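Speaker notes: Before you sign for the arm
Budget session, second half. Bring the clicker, the laptop does not advance by itself in this room.

Slide 1. Title
Leave it up while people find seats. Say what this is: a talk on how to plan the money for a robot cell that takes apart and rebuilds office computers. I have sat on the buying side of this. I am not against the equipment. I am against the spreadsheet that usually comes with it.

Ask for a show of hands: who has a quote in their inbox right now? Who has a quote that includes the gripper? Wait for it. The second number is always smaller.

Slide 2. What the quote covers
The arm. The controller. One day of training. Shipping to your dock, and your dock only.
Read the Trernholm quote line by line. Don't rush. Stop after "customer to supply end effector" and let them look at it.
Point out that the quote has 9 lines and that 5 of them are for things you would have to buy no matter whose arm you picked. People compare the total and miss this. When you compare Trernholm to Masteck, take those 5 lines out first and put them on their own page.

Slide 3. The job we are paying for
Let the room look before talking.
A tower on its side with the panel off. Graphics card, power supply, hard drive in its cage, and a fat bundle of cables down one side. The salesman's video had a clean block going into a clean slot. Ask them which of these parts they would let an arm reach past on the first day.
Say plainly: cables are where your estimate goes wrong. Rigid parts stay where the drawing puts them. A cable is in a new spot every time somebody closes the lid. If the vendor's cycle time came from a demo with no cables, it is a cycle time for some other job.
Also mention that every model of office computer is laid out a little differently. If your stockroom has five kinds, you are budgeting for five jobs.

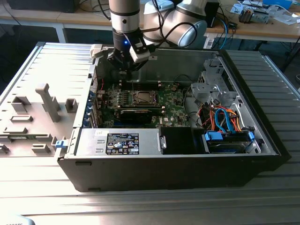 Slide 4. Lines that were missing from our first budget
Go through these at a steady pace. They are on the handout.
- Gripper fingers. Plural. The set that came in the box was fine for boxes.
- Spare fingers, same shape, bought at the same time.
- A work surface you can bolt things to.
- Something to hold the computer still. We wrote "fixture, misc." and put in a number that would have bought a clamp.
- Cable management on the arm itself.
- Parts you are willing to break. Put a real figure on this one. If you leave it at zero, every damaged board becomes a meeting.
- A person. Half the plans I see have no hours in them at all for whoever sets up, watches and resets.

If somebody asks about software licenses: yes, they renew, and the first-year price is the nice one. Get the second-year price in writing before you sign. Nel wouldn't give us one, and that told me enough.

Slide 5. The expensive two inches
Slow down here. Drink some water.
Everything up to this point can be a bit sloppy. You can pull a drive a little crooked and get away with it. A processor going to its socket is another matter. On the slide the fingers have an Intel Xeon right over the open socket, load plate up, both retention levers released. Have them look at the gold contacts in there, then ask what a bent one costs. In our plan the answer is a motherboard, and the hours to swap it.
What I want them to take from this: the price of the whole cell is set by its fussiest step. If you need this step, you need the better arm, the better fingers, a camera you trust, and a lot of setup time. If you can live without it, say so in the request for quotes, and watch the numbers drop.
Don't promise this step works unattended. I have asked three vendors for a failure rate over a long run and have been given a brochure each time. Ask for the count of tries and the count of misses. A percentage without those two numbers is decoration. 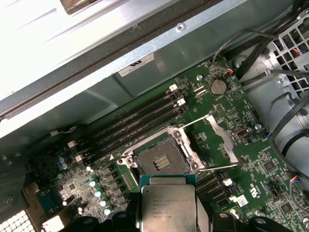 Dimham Technical Campus, Equipment Planning Office

Slide 6. Payback, and why I don't believe it
Put up the vendor's payback chart. It says 2 years.
Then put up ours. Same arm, same job, with the slide 4 lines added and the hours cut to what the bench can really get through in a shift. It comes out at nearly 10.
Give them a moment. Somebody will say ours is gloomy. Fine. Ask which line they would take out.
The vendor chart assumes the cell runs all day, every day, from the week it arrives. Ask anyone who has installed one what the first few months look like. Ours planned for November and I would not have bet lunch on it.
I should be fair: there are reasons to buy one that have nothing to do with payback. Teaching is one. Learning what it can't do is another, and I would sign for that if the request said so on the front page. What I object to is a training purchase dressed up as a savings plan.

Slide 7. Bench space, the quiet cost
Floor plans show the arm's footprint as a tidy circle. Work needs more than the circle. The tower takes up room lying down. Trays need a spot. Then there is the table behind, which in our case has its own tangle of cables, some electronics and a few papers. Add a place to stand, and a place for the next computer to wait.
Measure with the case open and on its side. We measured it standing up. That was me, I can say so.
Ask facilities early about power and network at the bench. A late request for one outlet held up the Masteck trial longer than the shipping did.
Look at the gripper over the case and then at where the drive cage sits on the right side. If you buy a smaller surface to save money, you will pay it back in awkward reaches.

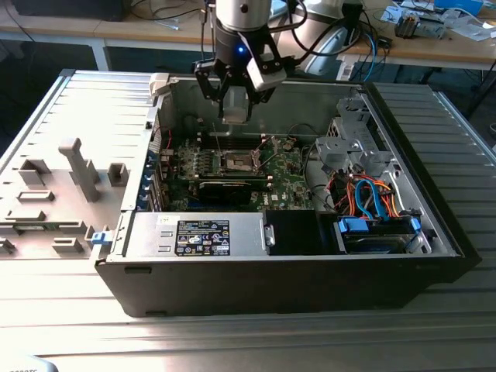

Slide 8. What to ask for before the purchase order
1. A trial on your own computers, on your own bench, with your own cables in them.
2. The tries and the misses, written down, for each step.
3. Second-year prices for everything that renews.
4. The name of the part that wears out first, and how long it takes to arrive.
5. Return terms. Read them aloud to whoever signs.

If they refuse the trial, move on. If they agree but want to send their own computer along with it, that is also a refusal.

Slide 9. Questions
Likely ones:
"Can we lease?" Yes. Do the same sums. The missing lines are missing from leases too.
"Would you buy it again?" Say that I would buy fewer extras and more fingers, and that the request would be worded differently. Don't get drawn into which vendor.
"Can we have the spreadsheet?" It's with the handout. The yellow cells are guesses, so change them.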